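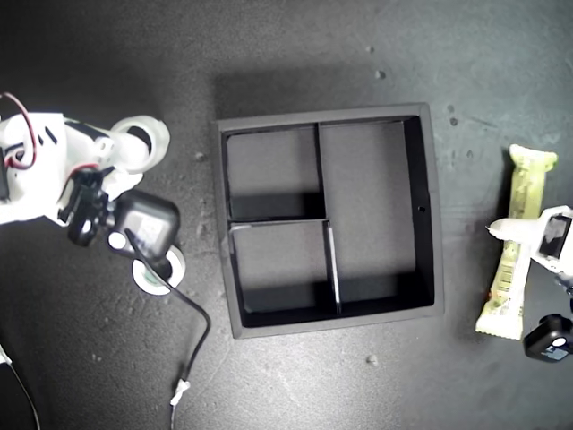

칸이 나뉜 검은색 정리함

문의 제목: 밤중 수유 기록이 전날로 넘어가거나 안 보입니다
제품: Clultex Parri 전동 유축기
앱: Rumura (안드로이드, 가족 공유 사용 중)
구입처: Veditz 온라인몰
접수일: 2019.05.26
담당: Renzo Costa
상태: 해결됨

최초 문의 내용

안녕하세요. 생후 석 달 된 아기를 키우고 있고 직수와 유축을 같이 하고 있습니다. 유축은 Parri로 하고 기록은 Rumura 앱에 자동으로 올라가게 해 두었습니다. 남편 폰에도 같은 앱을 깔고 가족 공유로 묶어서, 밤에 남편이 젖병으로 먹이면 남편이 직접 입력합니다.

지난주부터 남편이 새벽에 입력한 수유가 제 폰에서 안 보입니다. 전부 안 보이는 건 아니고 어떤 건 하루 전 날짜에 들어가 있습니다. 어제는 새벽 세 시에 먹인 게 그저께 저녁으로 찍혀 있었습니다. 저는 안 먹은 줄 알고 다시 젖병을 물렸고 아기가 많이 게웠습니다. 지금은 괜찮습니다.

곧 소아과 검진이 있는데 하루 총 수유량을 적어 오라고 해서 기록을 파일로 내보내 봤더니 아기 태어난 직후 기록이 아예 없습니다. 유축기 고장인지 앱 문제인지 모르겠습니다. 기록이 지워진 거면 복구가 되는지도 알려 주세요.

이미 해 본 것
- 양쪽 폰 다 껐다 켰습니다.
- 제 폰에서 앱을 로그아웃하고 다시 로그인했습니다.
- 유축기 블루투스 연결을 끊고 다시 연결했습니다.
- 와이파이 공유기를 껐다 켰습니다.
달라진 건 없습니다.

1차 답변 (Renzo Costa)

안녕하세요, Clultex 고객지원팀 Renzo Costa입니다. 불편을 드려 죄송합니다.

먼저 앱을 삭제하지 말아 주십시오. 서버에 아직 올라가지 않은 기록이 폰에만 저장되어 있을 수 있고, 앱을 삭제하면 그 기록은 복구할 수 없습니다. 남편분 폰도 마찬가지입니다.

문의하신 내용은 두 가지 문제로 나누어 확인하겠습니다. 하나는 새벽 기록의 날짜가 밀리는 것이고, 다른 하나는 내보낸 파일에 초기 기록이 빠지는 것입니다. 원인이 서로 다를 가능성이 있습니다.

아래 내용을 확인해서 회신 부탁드립니다.

가. 두 폰의 Rumura 앱 버전 (설정 > 앱 정보)
나. 설정 > 가족 공유 > 동기화 상태에 표시되는 전체 기록 수. 두 폰 모두 필요합니다.
다. 유축기로 자동 기록된 유축 건도 날짜가 밀리는지, 남편분이 직접 입력한 수유 건만 밀리는지
라. 두 폰의 배터리 절약 모드 사용 여부

그동안 수유 간격은 종이에 따로 적어 두시는 것을 권해 드립니다. 아기가 계속 토하거나 평소보다 처지는 등 걱정되는 모습이 있으면 앱 기록과 상관없이 소아과에 연락하시기 바랍니다.

고객 회신

가. 앱 버전은 둘 다 같습니다. 자동 업데이트로 해 놨습니다.
나. 제 폰은 숫자 옆에 플러스 표시가 있고 1,000+ 라고 나옵니다. 남편 폰은 743이고 플러스 표시는 없습니다.
다. 유축 기록은 다 맞습니다. 새벽에 유축한 것도 시간이 정확합니다. 남편이 넣은 것만 이상합니다. 그런데 남편이 낮에 넣은 건 날짜는 맞는데 시간이 안 맞는 것 같기도 합니다. 낮에는 제가 옆에 없어서 확실하지 않습니다.
라. 저는 안 쓰고 남편은 항상 켜 놓습니다.

종이에 적는 건 어제부터 하고 있습니다. 냉장고에 붙여 놨습니다. 아기는 잘 먹고 기저귀도 평소처럼 나옵니다.

2차 답변 (Renzo Costa)

확인 감사합니다. 유축 기록이 정상이므로 Parri 본체의 고장은 아닌 것으로 보입니다. 본체 교환이나 Veditz 반품 절차는 진행하지 않으셔도 됩니다.

남편분 폰의 기록 수가 적은 것은 동기화가 중간에 멈춰 있다는 뜻입니다. 배터리 절약 모드가 켜져 있으면 앱이 화면에 떠 있을 때만 동기화되고, 입력 후 바로 화면을 끄면 기록이 폰에 남아 대기합니다. 새벽에는 입력하고 바로 화면을 끄는 경우가 많아 주로 이 시간대에 나타납니다.

다만 이것만으로는 날짜가 바뀌는 현상이 설명되지 않습니다. 동기화가 늦어져도 기록 시각은 입력한 시각으로 유지됩니다. 시간대 설정을 확인해야 할 것 같습니다.

남편분 폰에서 다음 순서로 진행해 주십시오.

1단계. 배터리 절약 모드를 끄고, 폰 설정의 배터리 메뉴에서 Rumura를 절전 예외 앱으로 등록합니다.

2단계. 폰을 충전기에 연결하고 와이파이에 연결된 상태에서 Rumura를 엽니다. 동기화 상태 화면에서 '지금 동기화'를 누르고 화면을 켠 채로 둡니다. 밀린 기록이 많으면 최대 40분이 걸릴 수 있습니다.

3단계. 동기화가 끝나면 폰 설정의 날짜 및 시간 메뉴에서 '시간대 자동 설정'이 켜져 있는지 봅니다. 꺼져 있다면 아직 바꾸지 마시고 현재 선택된 시간대만 적어서 알려 주십시오.

4단계. Rumura 설정 > 기록 > 기준 시간대에 표시되는 도시 이름을 두 폰에서 각각 확인합니다.

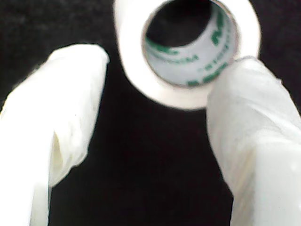 고객 회신: 단계별 진행 결과

1단계 했습니다. 절전 예외 메뉴가 안내하신 위치에 없어서 좀 찾았습니다. 남편 폰에서는 배터리가 아니라 애플리케이션 메뉴 안에 있었습니다.

2단계 했습니다. 처음에는 중간에 아기가 깨서 남편이 폰을 들고 가다가 화면이 꺼졌고, 다시 처음부터 했습니다. 두 번째에 완료라고 떴습니다. 이제 남편 폰도 1,000+ 라고 나옵니다.

제 폰에 새벽 기록이 한꺼번에 들어왔습니다. 안 보이던 건 이제 다 보이는 것 같습니다. 그런데 날짜는 여전히 밀려 있습니다.

3단계. 시간대 자동 설정이 꺼져 있습니다. 선택된 건 런던입니다. 남편이 이달 초에 출장을 갔다 왔는데 그때 손으로 바꿨다고 합니다. 돌아와서는 시간대는 그대로 두고 시계만 한국 시간으로 맞춰 놓고 썼답니다.

4단계. 제 폰은 서울, 남편 폰은 런던입니다.

그러면 출장 이후에 남편이 넣은 건 전부 틀린 건가요? 하나씩 고쳐야 하면 너무 많습니다.

3차 답변 (Renzo Costa)

원인이 확인되었습니다. 남편분 폰은 시계에 표시되는 숫자는 맞지만 시간대가 런던으로 되어 있습니다. 앱은 시각과 시간대를 함께 저장하기 때문에 같은 새벽 세 시라도 런던 기준 새벽 세 시로 서버에 올라갑니다. 여기에 앱의 기준 시간대 보정이 한 번 더 적용되면서 고객님 폰에서는 반대 방향으로 밀려 전날 저녁으로 표시되었습니다. 이중 보정은 앱 쪽 오류이며 개발팀에 전달했습니다.

기록을 하나씩 고치실 필요는 없습니다. 다음 순서대로 해 주십시오. 순서가 바뀌면 보정이 잘못 적용될 수 있습니다.

5단계. 두 폰 모두 Rumura에서 새 기록을 입력하지 않는 상태로 둡니다. 유축도 이 작업이 끝난 뒤에 하시거나, 급하시면 블루투스를 끄고 사용하신 뒤 직접 입력하시면 됩니다.

6단계. 남편분 폰에서 '날짜 및 시간 자동 설정'과 '시간대 자동 설정'을 모두 켭니다. 시계가 실제 시각과 맞는지 확인하고 폰을 다시 시작합니다.

7단계. 남편분 폰의 Rumura 설정 > 기록 > 기준 시간대를 서울로 바꿉니다. '기존 기록에도 적용하시겠습니까'라는 창이 나오면 '아니요'를 선택합니다. '예'를 누르면 출장 전에 정상으로 입력된 기록까지 이동합니다.

8단계. 고객님 폰에서 설정 > 가족 공유 > 구성원 기록 보정으로 들어가 남편분을 선택하고, 시작일을 귀국하신 날로 지정한 뒤 '미리 보기'를 누릅니다. 종이에 적어 두신 시간과 비교해서 맞으면 '적용'을 누릅니다.

맞지 않으면 적용하지 마시고 미리 보기에 나온 시각과 종이에 적힌 시각을 한 건만 알려 주십시오.

내보내기 파일에 대한 안내

파일 한 개에는 최근 기록부터 1,000건까지만 들어갑니다. 유축, 수유, 기저귀, 수면이 모두 합산되므로 신생아 시기에는 금방 넘습니다. 초기 기록은 지워지지 않았고 서버에 있습니다. 내보내기 화면에서 기간을 월별로 나누어 지정하시면 모두 받으실 수 있습니다. 기저귀와 수면 항목의 체크를 해제하고 수유만 내보내는 방법도 있습니다. 화면에 이 제한이 표시되지 않는 점은 안내문을 추가하도록 요청해 두었습니다.

검진 때 가져가실 하루 총 수유량은 8단계의 보정을 적용하신 다음 내보내 주십시오. 보정 전 파일은 날짜별 합계가 맞지 않습니다. 직접 수유는 앱에 시간만 기록되고 양은 합계에 포함되지 않으므로, 진료 때 직수를 병행한다고 함께 말씀하시면 됩니다.

고객 회신

8단계까지 했습니다. 미리 보기에서 종이랑 비교했더니 맞아서 적용했습니다. 한 건은 종이보다 조금 늦게 찍혀 있는데 남편이 다 먹이고 나서 입력한 거라고 합니다.

중복된 게 하나 있습니다. 남편이 넣은 게 안 보여서 제가 똑같은 걸 따로 넣은 날이 있었습니다. 이건 그냥 지우면 되나요? 남편 폰에서도 지워지나요?

수유만 체크해서 내보내니까 태어난 달부터 다 나옵니다. 합계도 나왔습니다.

그리고 다른 얘기인데 남편 폰에 유축기도 연결해 놓을 수 있나요? 세척하고 조립은 남편이 하는데 배터리가 얼마나 남았는지 자기 폰에서 보고 싶다고 합니다.

4차 답변 (Renzo Costa)

정상 적용되어 다행입니다.

중복 기록은 어느 폰에서든 길게 눌러 삭제하시면 다른 폰에서도 함께 삭제됩니다. 두 건 중 고객님이 나중에 입력하신 쪽을 지우시기 바랍니다. 삭제한 기록은 휴지통에 남아 있으므로 잘못 지우셨을 때는 거기서 되돌리실 수 있습니다.

Parri는 폰을 2대까지 등록할 수 있지만 동시에 연결되지는 않습니다. 남편분 폰을 등록하시면 유축 중에 가까이 있는 폰으로 연결이 넘어갈 수 있고, 이 경우 유축 기록의 작성자가 남편분으로 표시됩니다. 양과 시간에는 영향이 없습니다. 배터리 잔량만 보시려면 등록하지 않고 가족 공유 화면의 기기 항목에서 확인하시는 편이 간단합니다. 마지막 사용 시점의 잔량이 표시됩니다.

며칠 동안은 새벽 기록이 두 폰에서 같은 시각으로 보이는지 확인해 주십시오. 그때까지 문의는 열어 두겠습니다.

고객 회신

중복된 거 지웠고 남편 폰에서도 없어졌습니다. 그 뒤로 사흘 동안 새벽 기록이 양쪽 다 똑같이 나옵니다. 입력하고 바로 화면을 꺼도 제 폰에 금방 뜹니다.

기기 항목에서 배터리 보이는 것 확인했습니다. 등록은 따로 안 하기로 했습니다.

검진도 다녀왔습니다. 뽑아 간 표를 보여 드렸고 몸무게는 잘 늘고 있다고 합니다. 문의 닫으셔도 됩니다.

처리 기록 (내부 메모)

- 본체 이상 없음. 교환 및 반품 없음. Veditz 통보 불필요.
- 원인 하나: 공유 구성원 폰의 시간대가 수동으로 런던에 고정됨. 시계만 현지 시각으로 수정해 사용. 앱에서 기준 시간대 보정이 이중 적용됨.
- 원인 둘: 배터리 절약 모드로 백그라운드 동기화 중단.
- 내보내기 누락은 건수 제한에 따른 정상 동작. 화면 안내 문구 추가 요청함.
- 도움말의 절전 예외 메뉴 위치가 일부 기종과 다름. 애플리케이션 메뉴 경로를 함께 적도록 문서 담당에 전달.
- 이중 보정 오류는 개발팀 확인 중. 수정 배포 전까지 같은 증상 문의에는 5단계부터 8단계까지 안내할 것. 7단계에서 '예'를 누른 고객은 보정 전에 개발팀으로 넘길 것.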